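塩と麻袋の町で帳簿をつける　ヤシル・ラシャリさんに聞く

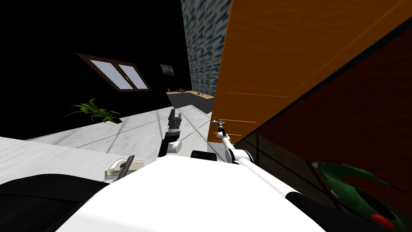

帳簿は何年分まで残しておけばいいのでしょうか。

「うちでは、捨てていいと決めた年はありません。ただ、毎日開くのは直近の3年分だけです。残りは箱に入れて棚の上です」

ヤシル・ラシャリさんは、港町シンドソープで乾物の卸をしている。店の名はアフリディ商店という。豆、米、干した果物、香辛料を仕入れ、町の食堂や小さな食料品店に売る。先代から店を継いだときに、在庫と一緒に引き継いだのが紙の帳簿だった。今も仕入れと売り掛けは紙に手で書いている。取材を申し込んだのは、その帳簿のつけ方を教わりに来る同業者がいると聞いたからだ。

先代は血のつながった親ではない。ラシャリさんは若いころ荷運びとしてこの店に入り、6年働いてから帳場に座るようになった。

「最初の仕事は袋を運ぶことで、帳簿は見せてもらえませんでした。運んだ袋の番号を紙切れに書いて、夕方に渡すだけです。その紙切れがどこに行くのかも知りませんでした。あるとき、わたしの書いた番号がまちがっていて、レンズ豆が一袋足りないことになった。先代に呼ばれて、初めて帳簿の前に座らされたんです」

叱られるのだと思っていたが、先代は紙切れの束と帳簿を並べて、どの行がどの紙切れから来たのかを指で追わせた。日が暮れるまでかかった。まちがいは数字の1と7の書き分けだった。

「それからわたしは7に横棒を入れています。店の者にも全員そうしてもらいます。入れない人の紙は受け取りません」

店の帳簿は2種類ある。日付の順にその日の出入りをすべて書くものと、取引先ごとに頁を分けたものだ。前者を店では「日の本」、後者を「人の本」と呼んでいる。先代の呼び方をそのまま使っているという。

「日の本は店が開いているあいだに書きます。きれいに書く必要はありません。米が何袋入った、どこの食堂が何を持っていった、代金はもらったか、まだか。それだけです。人の本は店を閉めてから書きます。日の本を見ながら、それぞれの頁に写すんです。写したら、日の本のほうに小さな点を打ちます。点のない行は、まだ写していない行です」

同じことを二度書くのは手間ではないか、と尋ねた。

「手間です。でも、二度目に書くときに気がつくことが多いんですよ。この食堂は先週も米を買ったのに、また買っている。客が増えたのか、それともこちらが書きまちがえたのか。日の本だけだと流れていってしまいます。人の本の頁で上の行と並んだときに、おや、と思う」

書きまちがえたときの決まりもある。消さない、塗りつぶさない、頁を破らない。線を一本引いて、そのすぐ上に正しい数字を書き、直した者の頭文字を添える。

「塗りつぶすと、もとの数字がわからなくなります。もとの数字がわかれば、なぜまちがえたかもだいたいわかる。となりの行を写したとか、桁をずらしたとか。先代の字で線を引いたところが古い帳簿にたくさんあって、それを見ると少し安心しますね」

筆記具は青のインクのペンと決めている。一時期、黒のボールペンに替えたことがあったが、伝票の印刷の黒と紛らわしく、戻した。赤は使わない。未収の額を赤で書く店もあるが、ラシャリさんは頁の右端に三角の印をつけるだけだ。支払いが済むと、その三角のなかを塗る。

「赤い字が並ぶと、その相手のことを悪く思うようになります。白い三角なら、まだだな、というくらいです。商売の相手ですから、そのくらいがいいんです」

掛け売りの話になると、少し話が長くなった。シンドソープの食堂の多くは、客の入りに季節の差がある。船の出入りが減る時期には支払いが遅れがちになり、卸の側もそれを見込んで仕入れの量を決める。

「12月は一番むずかしい月です。どの店も仕入れたい。でも払うのは年が明けてからにしたい。こちらも問屋に払うお金がいりますから、全部は聞けません。そこで人の本を見ます。去年の同じ月にどのくらい買って、いつ払ったか。その前の年はどうだったか。3年分を机に出しておくのは、そのためです」

相手に帳簿を見せることもあるという。支払いの額で話が食いちがったときは、人の本のその頁を開いて、相手の側に向けて置く。ほかの客の頁は見えないように厚紙を挟む。

「2336という額で揉めたことがあります。むこうは、もう払ったと言う。こちらの三角は白いままです。頁を開いて、上から順に一緒に読んでいきました。そうしたら、むこうの払った分が別の行に入っていたんです。わたしのまちがいでした。その場で線を引いて、直して、むこうにも頭文字を書いてもらいました。その頁だけ頭文字が2人分あります」

その食堂とは今も取引が続いている。以来、代金を受け取ったときは、どの行の分かを相手に指してもらってから印を塗ることにした。急いでいる客には嫌がられることもあるが、変えるつもりはないそうだ。

ノートそのものにもこだわりがあるのだろうか。

「紙はフレダードの罫線のものを使っています。特別にいいというわけではなく、先代が使っていて、棚に並べたときに高さが揃うからです。罫の幅がわたしの字に合っているのもあります。一度、安いものに替えたら、裏にインクがにじんで両面に書けませんでした。冊数が倍になって、かえって高くつきました」

表紙には、使いはじめた日と使い終わった日を書く。背には番号だけを書く。年を背に書くと、年の途中で替わったときに迷うからだという。番号の一覧は別の薄いノートにあり、これだけは鍵のかかる引き出しに入れてある。

湿気の多い町なので、保管には気をつかう。壁に接した棚には置かず、あいだを指の幅ほど空ける。箱の底には紙を敷き、雨の多い時期が終わると順に開いて風を通す。先代の代の帳簿には、隅が波打ったまま乾いたものもある。

「香辛料のそばには置かないほうがいいですね。字が読めなくなるわけではないんですが、においがつきます。クミンのにおいのする年がありますよ。開くと、ああ、あの年だなと」

若い店員のなかには、表計算のソフトを使いたいという声がある。ラシャリさんも反対はしていない。数年前からは、月の終わりに合計だけをパソコンに入れ、ジェルティコという会計事務所に送っている。税の書類はそちらで作ってもらう。

「計算はむこうのほうが速いし、まちがえません。わたしは足し算が得意ではないんです。ただ、入れる数字がまちがっていれば、答えもまちがいます。もとの数字は、袋を見た人間がその場で書いたものがいい。うちではそれが紙だというだけで、よその店が別のやり方でちゃんとできるなら、それでいいと思います」

会計事務所からは、品目の名前を統一してほしいと何度か言われた。同じひよこ豆でも、日の本では産地で書いたり、仕入れ先の名で書いたり、袋の色で書いたりしている。店の者には通じるが、外の人にはわからない。

「それはもっともな話なので、日の本の見返しに表を貼りました。左に店での呼び名、右に事務所に出すときの名前。呼び名のほうは変えません。忙しいときに長い名前は書けませんから」

同業者に教えるときは、まず自分の店の紙を全部持ってきてもらう。伝票、領収書、煙草の箱の裏に書いた覚え書きまで、何でもいい。それを日付の順に並べるところから始める。

「たいていの人は、新しいノートを買ってきれいに始めようとします。一頁目だけは立派です。でも、今ある紙を並べてみないと、自分の店で毎日何を書いているのかがわかりません。ほとんど書いていない人もいますし、同じことを三か所に書いている人もいます。並べてから、欄の数を決めればいいんです」

欄は少なく始めるように勧めている。日付、相手、品、量、額。そのあとに余白を一つ。余白には何を書いてもよい。ラシャリさんの日の本の余白には、袋が破れていた、運んできた人が替わった、午後は停電、といった短い書きつけが残っている。

「天気もよく書きます。雨だと荷が遅れるし、食堂の客も減る。あとで数字だけ見て不思議に思っても、雨と書いてあれば納得できます。先代は天気のほかに、昼に食べたものも書いていました。あれは商売とは関係ないと思いますが」

教わりに来た人が続けられるかどうかは、閉店後の時間をとれるかで決まるという。日の本は続く。人の本で止まる。写さない日が重なると、点のない行が何頁にもなり、開くのが嫌になる。

「溜まったら、古いほうからではなく、今日の分から写すように言っています。今日の分を写して、余った時間で昨日の分をやる。古いほうから始めると、いつまでも今日に届きません。順番が前後しても、日付が書いてあればあとで読めます」

ラシャリさん自身も、写すのをやめていた時期がある。先代が亡くなった直後のひと月ほどだ。店は開けていたし、日の本もつけていたが、夜に机に向かう気になれなかった。その間の分は、あとになって店員たちと手分けして写した。人の本のその部分だけ、頁ごとに字がちがう。

「読みにくいですが、書き直してはいません。7には全部、横棒が入っていました」

取材のあいだにも、食堂の人が米を取りに来た。ラシャリさんは話を止めて日の本を開き、一行書いて、相手にその行を見せてから袋を渡した。何か尋ねられ、来週には入ると答えていた。干しあんずのことだそうだ。

今使っている日の本は、残りの頁が少なくなっている。次の一冊はもう買ってあり、背の番号も書いてあるが、表紙の日付の欄はまだ空けてある。

（2019年9月18日、シンドソープのアフリディ商店にて）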